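Stuck jar lids, stiff drawers and other small annoyances

24th November
By Manuela Martinelli

Quick ones this time, mostly from the notebook by the phone.
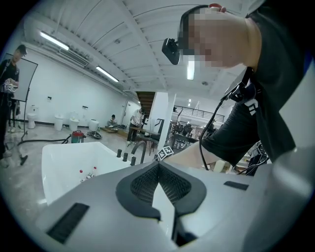

Jar lids

Rubber glove on, dry hands. Still stuck? Slide the tip of a teaspoon under the rim and lever gently till it clicks. Hot tap over the lid for a bit works on honey and jam, less so on pickles. Don't bash it on the worktop, I chipped ours in April and it's still chipped.

Drawers that stick

Take the drawer right out. Rub a candle stub along the runners, both sides, and push it in and out a few times. If the wood has swollen leave it somewhere dry for 2 days before you start sanding. Fine paper only, 1000 is too fine for this though, save that for polishing.

Squeaky hinges

Petroleum jelly on the pin. Tap the pin up with a nail, wipe it, smear, drop back in. Old newspaper on the floor first. Graziella Farina swears by a bar of soap and it does last a good while, just goes a bit white.

Burnt pans

Bicarb, enough water to make a paste, leave overnight. Wooden spoon to shift it in the mornng. Not on aluminium, goes dark.

Tea towels

Boil wash, no softener, softener stops them drying anything. Keep around 6 on the go and the rest in the cupboard.

Screws with chewed heads

Wide rubber band flat over the head, press the screwdriver in hard, turn slow. Works more often then you'd think. If it spins, stop, get the pliers.

Chopping boards

Half a lemon and coarse salt, scrub along the grain, rinse, stand on edge to dry. Oil when it looks pale.

More on limescale next time, the kettle is a long story.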